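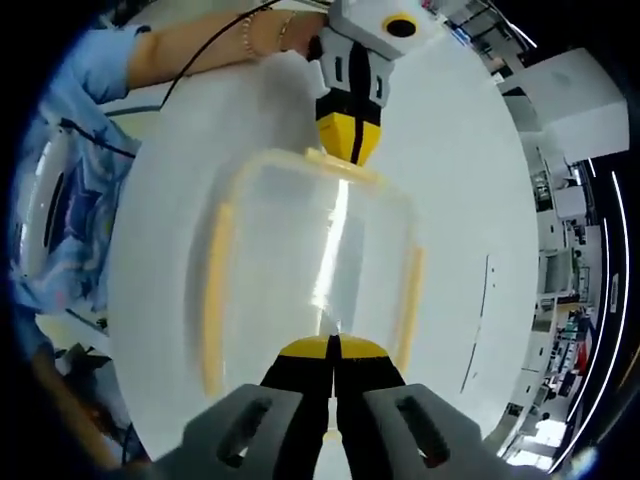
Two hand-held grippers on the clear storage box, yellow tips at the near side and on the upper rim.

Gripper tips and tricks, part 2: picking up plastic boxes

Posted 2020-08-23 by Meirion Jarman

Quick one, written between jobs. Xiuying Wan and I have been trying hand-held grippers against each other in the workshop and I promised to put the useful bits up. No lab talk. If you've got a pair of these and a bench, most of it will carry over.

Clear boxes first, they cause the most swearing. Big, slippery, you can't see where the wall is. The yellow edging on this one is a gift. Aim for the yellow. Before we had it we used plain clear tubs from the Skova range and kept missing the rim by a finger's width, both of us, all afternoon.

No coloured rim? Run a strip of tape round the top edge. Electrical tape, any colour that isn't the table. Press it down well at the corners or it lifts and sticks to your fingertips. Then you're picking up tape.

Glare. Our white table bounces light straight up the side of the box and you get a bright stripe down the middle. Fine for your eyes, bad for a camera. Turn the box a bit till the stripe goes somewhere you don't care about. Or drape a tea towel over the nearest lamp stand (NOT over the lamp). Matt table mat helps too, dark grey, not black, black shows every crumb.

Two grippers or one?

Two for anything wider than your hand. One person, one in each hand, is tiring but steady. Two people, one each, is easier on the wrists but you have to talk. We say "on", "up", "down", "off". Nothing else. Xiuying tried counting to three and I always went on two.

Closing on the rim beats squeezing the sides. Thin walls bow in if you squeeze, then spring back when you let go and the box hops. On the rim you've got the folded edge to hold. If you must press on the sides, tips shut, push flat and low, let the other gripper do the holding.

The fingertips

We swapped between three sets. Notes as they were on the back of the envelope:

Erkutberg soft tips. Grippy, lovely on cardboard, pick up dust like mad. Wipe with a damp cloth before every session. Leave a smear on clear plastic.

Ivuline hard tips. Slide on a smooth lid. Good for getting under a thin edge, good for bag seams. I sanded one pair lightly with fine paper and they were much better, wish I'd done it at the start.

Xie tips. Middling at everything. Ended up on the gripper most days becuase we couldn't be bothered to change them. Says something.

Don't mix sets left and right. You'll think you have a bad wrist.

Cleaning: warm water, drop of washing-up liquid, old toothbrush for the slots. Dry properly. No spirit on the soft ones, it turns them cloudy and then they crack.

How we tested

Same box, same spot, masking tape cross on the table so it goes back where it was. 40 lifts per set of tips, swap, 40 more. Write down drops straight away, not at the end, you will not remember. 30 seconds' rest between goes or the last lot are all rubbish and you blame the tips.

Soft tips dropped the box twice. Hard tips more than I want to type, until the sanding. Xie in between. Not science, but enough to decide what to buy.

Put something in the box for half of it. Empty ones are so light they skate away from you, and a bag of rice in the bottom calms them right down. Then try it with the rice at one end, which is a whole different animal. Grip nearer the heavy end than feels right.

Cables

Loop the cable up and over, never across the table. Come in from behind the hand. We had one catch on a box corner and take the lot with it, rice included. Hook-and-loop strap on the forearm if you wear long sleeves, a loose one. Leave enough slack to reach the far corner of the table, then a hand's length more. Check it by doing the furthest reach you'll need before you start, not halfway thru.

If your table is two pushed together, mind the join. A box dragged over the gap stops dead and tips. Tape over it or just work to one side. I work to one side.

Wrists and backs

Raise the table if you can. Ours is on bed risers, cheap, solid. Reaching straight out with a bare arm for a whole session is worse than it looks, your shoulder will tell you next morning. Swap sides. Stop for tea.

Hold the thing loosely. Everyone strangles it to begin with. The tips only need enough to stop the box sliding, and if your knuckles ache you're well past that.

Small stuff

Label the sets with a dot of nail varnish. They all look alike in the drawer.

Spare screws in a jam jar lid with a magnet glued in the bottom.

Lens wipe lives on a hook by the table, not in the drawer, or it won't get used.

Shut the tips before putting a gripper down. Open ones get knocked and then they close crooked. If yours already close crooked, loosen both screws, squeeze the tips together on a bit of card, tighten up, pull the card out. Worked on 2 of ours.

Boxes with lids: take the lid off first, do it as a separate job. Trying to lift by a clip-on lid is asking for it. Unless the clips are really good, and they never are after August in our shed.

Xiuying wants it noted that she had fewer drops than me on every set. Noted.

Bags and soft packets next, once the new soft tips turn up. If you've found something that survives spirit cleaning please put it in the comments, I'm on my last decent pair.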